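Clearing and Cleaning a Shared Wood Table
Workshop and Household Notes — Dudow Tips Pages
Updated September 25, 2021
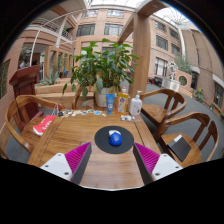
A table that serves as a desk, a lunch spot and a drop point for mail collects two kinds of soil: dry material (paper, crumbs, dust) and a thin film of skin oil and hand cream. The two are removed separately, dry first. Wiping over dry grit drags it along the grain and dulls the finish. On a table with a raised border, such as this one with the black mouse pad near the middle and the bottles lined up along the back, grit also collects in the corner where the top meets the border, and a flat cloth passes straight over it.

Clearing the top

Work from the small items to the large. Cards, stickers and bits of paper go first, into a tray or a shallow box. Sort them later and somewhere else. Peel stickers off the wood slowly, at a low angle, pulling along the grain. If a sticker resists, warm it with a hair dryer on the low setting and try again.

Bags go on a chair seat during cleaning. Check the bottom of a paper bag before putting it back on wood; a damp base will leave a dull patch.

Lift bottles, do not slide them. A squeeze tube that stands on its cap usually has a ring of product around the rim, and a pump bottle drips from the nozzle down the front of the label. Wipe both with a damp cloth and let them dry before they go back.

Dry pass

Use a soft brush, 2 inches wide, with natural bristles. Brush toward one corner and pick up the pile with a vacuum nozzle or a folded card. Run the brush along the inside of the border last. Compressed air is not recommended indoors. It moves the dust to the chairs.

Wet pass

Mix 2 teaspoons of plain dish soap in 3 quarts of lukewarm water. Stronger mixtures leave a film that needs extra rinsing. Wring the cloth until it no longer drips when squeezed by hand. Wipe with the grain in overlapping strips, then repeat with a second cloth and clean water, then dry with a third. No water should stand on the surface for longer than it takes to change cloths.

Do not use glass cleaner, bleach or the green side of a scouring sponge on a varnished or oiled top. Oiled tops can be re-oiled once dry; leave them at least 3 hours first.

Mouse pad

A cloth-faced pad holds more skin oil than the table around it. Wash it by hand in the soap mixture, scrub in small circles with an old toothbrush, rinse, and press it between two towels. Dry it flat and away from radiators. Heat curls the rubber backing. A hard pad only needs wiping.

Look at the wood where the pad was. Under a rubber-backed pad the finish can turn tacky, or stay lighter than the surrounding top if the room gets a lot of daylight. Tackiness can be removed with the soap mixture and patience. The color difference cannot be washed out, but it evens up after some months if the pad is moved. A sheet of thin felt under the pad prevents the first problem.

Mouse

Switch it off or unplug it. Clean the shell with a cloth barely dampened in 70 percent isopropyl alcohol (bottles sold as 69 percent are equivalent for this purpose). Keep alcohol off the wood — it softens shellac and some lacquers on contact. Remove lint from the sensor opening with a dry cotton swab.

Plants

A potted plant kept on a wood table needs a glazed or plastic saucer, with a cork mat under the saucer. Unglazed clay saucers sweat. Take the plant to the sink for watering and let it drain for 17 minutes or so longer than seems necessary if the potting mix is peat-heavy. Broad leaves can be wiped with plain water while the pot is off the table.

Putting things back

Bottles used daily can stand on a narrow tray at the back edge, away from where people put their forearms. The tray catches drips and moves in one lift at the next cleaning. Tubes are better stored in a cup.

Repeat the dry pass weekly and the wet pass every 3 weeks. Check the border joint each March for gaps opened by winter heating.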